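Setting the table with Annag Crichton

Annag Crichton has set tables for a living for five years, first for a caterer and now for Clomska, a small tableware shop that sells online and does the odd dinner. We talked on a Saturday, in a hurry, she had a delivery at noon.

First question, where does she start? "Placemat. Always. Get that straight and the rest follows." Ridges are her favorite. "People want everything smooth. I like somthing you can feel."

And the dark dishes? She laughs. "Gavin hated them. Gavin Pringle, he does our ordering. He said food looks gloomy on black. Then he had eggs on one."
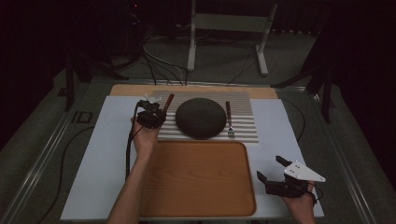

On forks, trays and being fussy

She is fussy about forks. Tines toward the diner or away, depends who taught you. "My aunt did it one way, my first boss the other. I stopped arguing." Handles matter more to her – brown ones, warm to look at, good next to a dark plate.

The tray is a different story. Wood look, rounded corners, low rim. "You want to be able to wipe it and go." Clomska sold roughly 60 of them in February, which suprised everyone. Too many rims on the market are high, she says. "You end up fishing for your cup."

Does she do all this at home? "No! I eat off my knees. Sunday maybe, a mat and a plate."
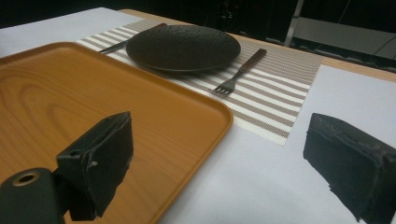 Tray in front, striped mat behind it, fork to the right of the dark plate.

Next up is linen napkins. Samples from Besico came in, she likes two, Gavin likes neither. "We'll see who wins."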